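Hawi Negussie had already poured the tea when I arrived, and she was still apologizing for the state of her desk when we got onto grasp planning. She has spent four years writing the software that decides where two robot arms should go and in what order, and she talks about it the way some people talk about their gardens.

"People ask me about the hands," she told me. "I love the hands! But my days go into the waiting. Which arm waits, for how long, and who gets to go first."

The project is called Dinsa, and it is a planner for clearing and setting tables with two arms. It began as a scheduler for a warehouse job at Billex, and a fair amount of that old code is still in there - she winced a little when she said so.

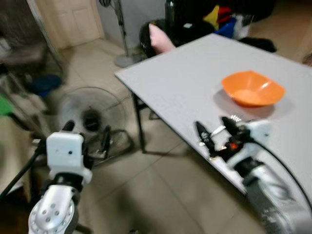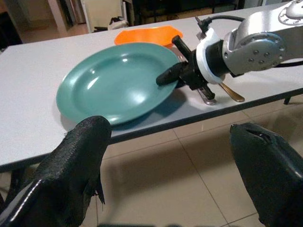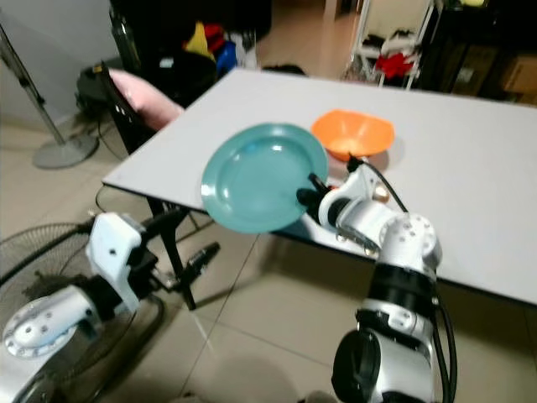
Dinsa's planner keeps one shared timeline for both arms, and each arm has to reserve the space it wants before it moves into it. Hawi wrote the first version with her colleague Letay Gudeta, and it was so polite that both arms would reserve and release the same corner over and over (she did an impression of this, with her elbows, that I wish I could reproduce). The version they use now looks 40 steps ahead and lets one arm hold its claim until the other has a clear way out. A plate is a good test of it, she said. With the teal one gripped by its rim and lifted above the tabletop, close to the orange bowl, the planner has to treat arm and plate as a single awkward shape.

"The plate changes how wide you are," she said. "So every reservation has to be worked out again, and quickly."

I asked what she would do over. She thought for a while and said she would have built the replay tool first. Letay finally wrote it last October, and it lets them scrub through a run and see every claim each arm made. "I had been reading logs by eye before that. 900 lines for one plate, sometimes. I was very stubborn."

She is working on cutlery next, and she poured me another cup before explaining why forks are so difficult.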